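Step 4. Try the grippers on bedding

By now both hand-held grippers should close squarely, with the blue pads meeting along their full length. Check the four silver pivot pins on each linkage. Ours loosened after 22 test closes on the bench at Pidwood, so put a drop of threadlock on each and leave it overnight.

Start with a quilted cover on a bed. Thick fabric shows up a weak spring sooner than a tea towel does.

1. Lift the edge of the cover into a fold before you close the jaws.
2. Close slowly and stop when the fabric bunches.
3. Keep the cable clear of the linkage. Tape it to the handle if it swings.
4. Hold for 16 seconds, then release and look at the pads.

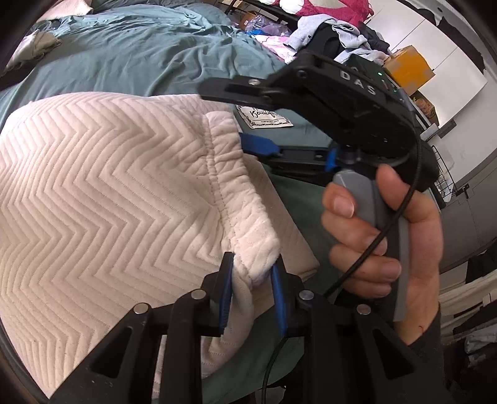
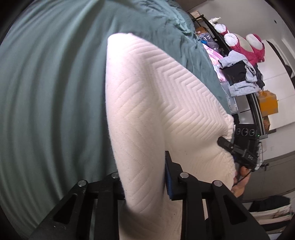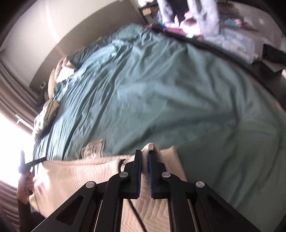

Gripping the quilted cover over the teal bedding. The second gripper is in use in the first two pictures.

If the fabric slides out, add one turn to the spring screw and try again. If a pad peels, clean the plate with spirit and glue it back on. Debashish Biswas used contact adhesive on his pair and had to scrape it off later, so use the thin double-sided tape from the parts list.

Write down the spring setting for each gripper. You will need both numbers in step 5.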